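Puckering in Hand-Stitched Linen After Laundering: Effect of Prewashing and Thread Type

November
By the second-year textile group, Tirnora

1. Purpose

Running stitch worked on linen often puckers the first time the piece is laundered. Class notes give two causes: the ground fabric shrinks, and the thread shrinks more or less than the fabric does. The project was set up to separate these. A second question was whether a loose stitch tension would make prewashing unnecessary.

2. Materials

The fabric was Pornar plain-weave linen, undyed, cut from a single length. The threads were a Zato stranded cotton, used as two strands, and a Zato twisted cotton of similar thickness, used single. Both were bought from Khoo in one order and were the same dark blue. Needles were matched to the thread and not changed within a group.

Half of the fabric was washed at 40 degrees C, dried flat and pressed before cutting. The other half was pressed only. Squares were cut on the grain and the raw edges overcast by machine.

3. Method

A 200 mm line was drawn on each square with a hard pencil, parallel to the warp, with a small cross at each end. The line was worked in running stitch. Stitch length was kept at 5 mm on the face and 2 mm on the back with a marked card held against the work. Thread ends were left as short tails and secured with a knot outside the measured length, so that the knot could not pull on the line.

There were four groups: prewashed fabric with stranded thread, prewashed with twisted, unwashed with stranded, and unwashed with twisted. Each group had five squares. One stitcher did all the squares in a group, which turned out to be a weakness (see section 5).

All squares were then washed together at 40 degrees C in a mesh bag, dried flat and left overnight. They were not pressed. The distance between the crosses was measured with a steel rule while the square lay under a sheet of glass, and again with the glass removed. The difference between the two readings was taken as the puckering value.

4. Results

On unwashed fabric the mean puckering value was 5 mm with twisted thread and slightly less with stranded. On prewashed fabric it was 2 mm with twisted thread and again slightly less with stranded. The gap between the threads was smaller than the spread within either group, so no difference between threads is claimed.

Squares cut close to the selvage shrank less along the line than the others. Their position had been written on the back in pencil, but the marks had washed out on several squares and this could not be followed up.

A few extra squares were stitched loosely on unwashed fabric. They lay flatter, but the stitches stood away from the surface and snagged under a fingernail.
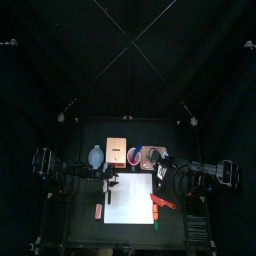
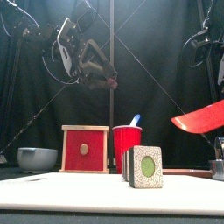
5. Sources of error

Tension was controlled by hand only. With a different stitcher for each group, part of the difference between groups may come from the person and not the fabric. In a repeat, each stitcher should work at least one square in every group.

The pencil crosses spread a little in the wash. Readings were taken to the center of each cross, but two readers did not always agree on it. A single tacking stitch in a contrasting thread would give a sharper mark.

Only the warp direction was tested. Linen commonly shrinks by different amounts in warp and weft, and curved lines cross both.

6. Recommendations

Prewash the linen at the temperature planned for the finished piece. Either thread may be used. Loose tension should not be used as a substitute for prewashing on anything that will be handled. The weft direction should be tested next, using the same length of line and the same wash.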